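Datasets > Language > Repair Talk > Hiratham Fault Notes

# Hiratham Fault Notes

A collection of short handwritten complaints that people taped to broken things before handing them over to be fixed. Typed up, cleaned a little, sorted into 16 categories, and released in the hope that it's useful to somebody who studies how people write when they are annoyed and holding a roll of tape.

The notes come from the Hiratham repair counter, which takes in lamps, kettles, radios, sewing machines, desktop computers and, on one memorable April morning, a garden gate. 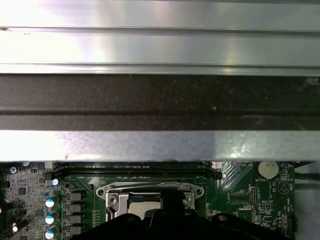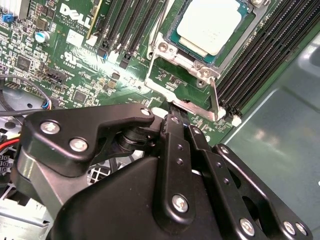
## What's in it

1000 notes, one per row, in a single CSV file. There's also a second file of 50 notes that were typed twice by different people, so you can see how badly we agree with each other about commas.

Columns:

- `note_id`: a number. It means nothing. Please stop sorting by it and finding patterns.
- `text`: what the note says, spelling left alone.
- `item`: the thing the note was taped to, in plain words ("toaster", "toaster oven", "some kind of oven").
- `category`: see below.
- `mood`: see further below, and lower your expectations.
- `month`: the month the item came in, when anyone wrote it down. Often blank.
- `illegible`: yes or no. Yes means at least one word beat us.

## Categories

The full list of 16 is in `categories.txt`. The big ones are `dead`, `noise`, `smell`, `leak`, `works sometimes` and `worked until my brother-in-law`. That last one started as a joke in the draft sheet and then kept filling up, so it stayed.

`works sometimes` is the largest category by a long way and also the least helpful to the people doing the repairs. A typical entry:

> It does it when it wants to. You will see. It won't do it for you.

Each note gets exactly one category. If a note mentions both a smell and a noise, it goes under whichever came first in the text. We know this is crude. An earlier version allowed several categories per note, and some kettles ended up with all of them.

## Mood labels

There are five: `calm`, `apologetic`, `fed up`, `bargaining` and `legal`. Two people labeled each note on their own and then argued. Where the argument didn't end, the column says `disputed`, and you're welcome to settle it at home.

`apologetic` deserves a word. A surprising share of people say sorry to the repair counter for having used the thing. "Sorry, I plugged it in" is a complete note in this collection. It was taped to a lamp.

`legal` covers any note that uses the words "rights", "statutory" or "my cousin".

## How it was made

Notes were kept in a shoebox, then in two shoeboxes. The typing was done in Plolloter, a transcription tool that is fine once you turn off autocorrect. We did not turn off autocorrect for the first batch, which is how "fizzing" became "fishing" in several notes about radios. We believe those have all been put back. If you find a radio that is fishing, open an issue.

Names, phone numbers and addresses were taken out and replaced with `[NAME]`, `[PHONE]` and `[ADDRESS]`. Where the address was also an insult to the landlord, we kept the insult.

Underlining is marked with underscores. Double underlining gets double underscores. One note was underlined so hard that the pen went through, and we've marked that the same way as double, there being no agreed standard.

## Known problems

- The notes are nearly all in English and all from one counter. Please don't write a paper saying this is how humans complain.
- Sewing machines are overrepresented. Their owners write long notes, often with a history of the machine going back to a grandmother.
- Computers come with very short notes. "Slow" is the favorite. "Slow again" is second.
- The fault people describe is frequently not the fault. We don't record what was wrong in the end, so you can't use this to learn repair. People ask anyway.
- Capital letters were kept, so anything that counts letters will think some rows are shouting. Some rows are shouting.

## Loading it

The file is UTF-8 with commas as separators and quotes around the text. It opens in any spreadsheet. If yours turns note numbers into dates, that's between you and your spreadsheet. The Vundent loader also works, provided you tell it that line breaks inside quotes are allowed. By default it takes a three-line note about a blender for three blenders.

## Terms

Free for research, teaching and light amusement. Don't use it to train anything that writes fake complaints, as the counter has plenty of real ones. If you publish, cite it as "Hiratham Fault Notes, version 2" and link back to this page.

Version 1 had the moods and the months swapped in a handful of rows. If your results show that people are calmest in `bargaining`, you have version 1.

Contact: use the issues page | © Owusu, Hiratham Fault Notes | Back to top

**Comments**

**tapeandstring:** Used this with my writing class. The sewing machine notes are the best short fiction I've read all year. Is there any plan to release scans of the handwriting?

**Owusu:** No scans, sorry. Too many of them have phone numbers on, and one has a full recipe for chutney on the back.

**mk_lowercase:** row 412 is still fishing

**Owusu:** Fixed. Thank you. I had hoped.

**gravelpath:** What happened with the gate?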